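Lid (cookware)

A lid is a removable cover for a pot, pan or other cooking vessel.

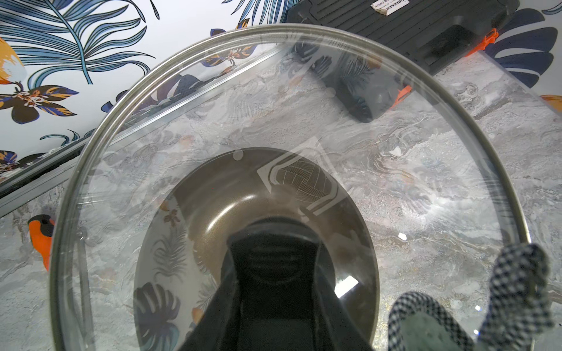
Why does food cook faster in a covered pot?
A cover holds in steam and warm air, so less heat is lost from the surface of the liquid and more of it goes into the food.

The word is also used for the covers of jars, boxes and bins. This article deals with covers used in cooking.

Contents
1 Function
2 Materials
3 Fit and shape
4 Knobs and vents
5 Regional forms
6 Care
7 See also

Function

Water that evaporates from an open pot carries a large amount of heat away with it. Under a cover, much of the vapor condenses on the inner surface and drips back. A covered pot therefore comes to a boil sooner and needs a lower flame to stay there. Braising, steaming and the cooking of rice by absorption all depend on this.

Leaving the cover off has the opposite effect. Sauces are reduced in open pans so that water can escape, and foods meant to be crisp are usually fried uncovered. A cover set slightly to one side gives a result between the two and lowers the chance of boiling over. Starchy liquids such as pasta water and milk puddings foam easily and are often cooked this way.

A close-fitting metal cover can also be used to put out a small grease fire by cutting off the air. The burner is turned off and the cover is left in place until the pan has cooled.

Materials

Early covers were made of fired clay, wood, flat stone or large leaves. Clay remained common for slow cooking over coals. Cast iron covers came into wide use with the Dutch oven. Some have a raised rim so that hot coals can be piled on top, which lets the pot be used for baking.

Modern covers are mostly made of stainless steel, aluminum, enameled iron or tempered glass. Glass lets the cook check the food without letting out steam, although the view is often blurred by condensation. Tempered glass is stronger than ordinary glass but can still break if it is dropped or cooled suddenly. Many glass covers have a metal band around the edge to protect it from chips. Silicone covers are flexible and can fit several sizes of bowl.

Fit and shape

Most covers either sit inside the rim of the pot or overlap it. An inner flange keeps the cover from sliding and sends condensed water back into the pot. Domed covers leave room for tall foods and guide drops toward the sides. Flat covers stack more easily.

Some heavy covers have small bumps or spikes on the underside. Moisture gathers on these points and falls over the whole surface of the food. Makers call this self-basting.

Knobs and vents

Knobs are made of metal, wood or heat-resistant plastic. Plastic knobs often have a lower oven limit than the pot itself. A small vent hole releases pressure and reduces rattling. The locking cover of a pressure cooker is a separate type, with a gasket and a safety valve.

Regional forms

The Japanese otoshibuta, or drop lid, is smaller than the pot and rests directly on simmering food. The cone-shaped cover of the North African tagine is tall and usually made of clay. In French cooking, a round of parchment paper called a cartouche is laid on the surface of a stew or poached fruit.

Care

Rims and knob screws collect grease and need regular cleaning. Cast iron covers are dried and oiled after washing. A glass cover with a deep scratch or chip should be replaced.

See also
Casserole
Dutch oven
Pressure cooking
Steaming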